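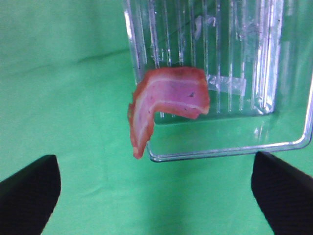
Clear container on the green cloth.

Wokham Sandwich Set – notes on the items and the layout
Maintained by Nabila Radwan. Last edited 29 September 2018.

The table is covered with a green cloth. We don't iron it, so expect creases. A round pink plate goes between two clear plastic trays with ridged floors. The sandwich is built on the plate.
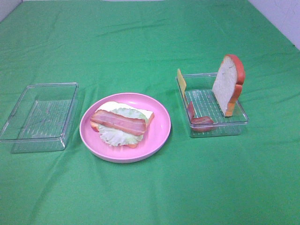
Food pieces are bread slices, lettuce, tomato and bacon. All of it is toy food. The bread has a white face and a brownish crust, and a slice can be stood on its edge in a tray.

Order of layers
Bread goes first. Lettuce can go right on top of it – the order of the rest is left open.

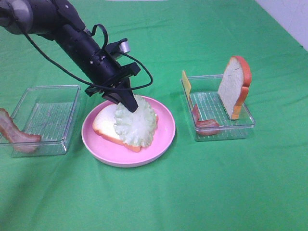
Files
notes.txt: layout notes, one line per sandwich
pieces.csv: piece names and spellings
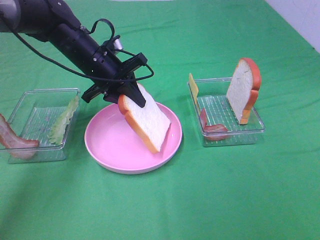

Reading time: 1 min

Use "slice" for bread and "strip" for bacon in new notes. Older notes by Sorin Đorđević say "piece" for both. Send corrections to Nabila.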